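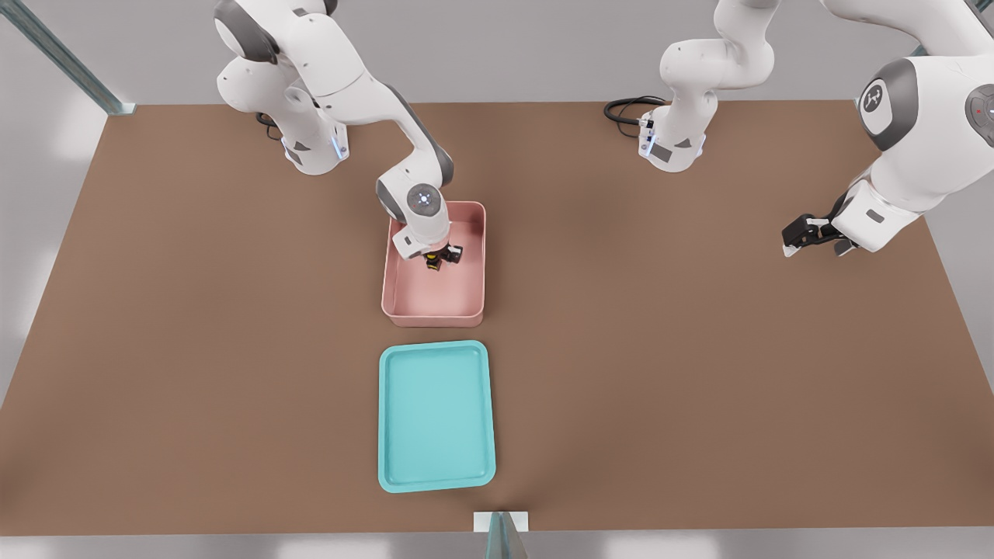
How many trials does it take to find out which of two grippers is better?

More than you planned for, and the number depends on how close the two are. A gripper that drops everything reveals itself in an afternoon. Two decent grippers can trade the lead for weeks.

Chapter 6
Comparing Grippers Fairly

Every gripper catalog contains the best gripper in the world. The reader who owns several catalogs will notice a difficulty. This chapter is about running a comparison of your own, with two arms, a pair of trays and a small part that has to get from one place to another, and about the many ways such a comparison can be ruined before the first grasp.

We will follow one example through the chapter. The Gristever fingers are flat and stiff. The Trorker fingers are flat and slightly less stiff, a fact their designers mention often. Both close on the same part, both run first in simulation, and both are judged by the same rule: a trial counts as a success when the part is released inside the target tray and stays there. Write your rule down before you start. A rule written afterward has a way of agreeing with whoever wrote it.

6.1 What is being compared?

Suppose Gristever succeeds in more trials. It would be pleasant to credit the fingers. Unfortunately the fingers came attached to a wrist, the wrist to an arm, and the arm to a controller that somebody tuned late in June while wanting to go home. If the second controller was tuned by somebody else, you have compared two people.

The cure is dull. Change one part of the system at a time and run the whole set again. Keep the trays where they are, or move them for both grippers in the same way. Tray depth matters here, as a deep tray leaves less room for a wrist that comes in at an angle.
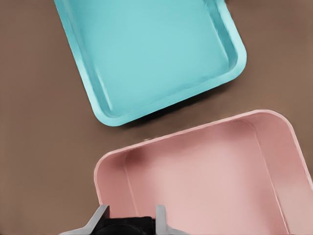
Figure 6.1 Simulated gripper view of two empty trays, the pink one deeper than the turquoise. The fingers are open over the pink tray.

6.2 How many trials?

In the running example each gripper gets 200 trials. An early version of the study stopped at 77, which was the point where Trorker happened to be ahead and its supporters happened to be hungry. Stopping when you like the answer is the most popular error in this book, and we will return to it in Section 6.5 with some arithmetic.

Simulation makes large sets cheap. You can run 2000 trials overnight and come in to find 2000 copies of the same mistake.

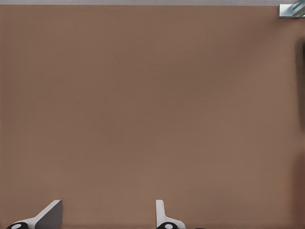
A better plan is to spend some of that cheap time on variety. Shift the start position, turn the part, change the lighting, and record the random seed each time so that a strange failure can be called back for questioning. Give both grippers the same list of seeds. When one fails on a seed that the other handles, you have learned something worth a page in your notebook.

6.3 The camera has opinions too

A controller that steers by sight can only be as good as what it sees. The Sirnier controller in our example takes its picture from the wrist, where the view changes with every move. The Østergaard controller adds a fixed camera to the side, which has a steadier view and a talent for being blocked by the arm. Test each with both grippers, and keep the four sets of results apart.

Look through the recorded views yourself before you read the scores. Tedious, yes. You will find stretches where a person could not tell what to do next, and it is useful to know whether the controller slowed down there or carried on with full confidence.

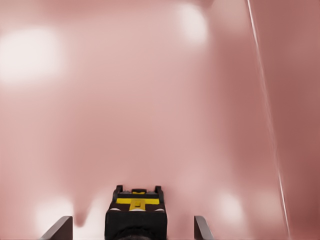 Figure 6.2 Close view past the open fingers. The pink surface is out of focus, with four soft highlights and a thin white line to the right.

Before you go on

1. Write a success rule for a task in your own lab. Ask a classmate to find a trial that passes the rule and should not.
2. List everything besides the fingers that would change if you swapped one gripper for another.
3. A report gives one success rate per gripper and says nothing about seeds or stopping. Write the 2 questions you would send its authors, politely.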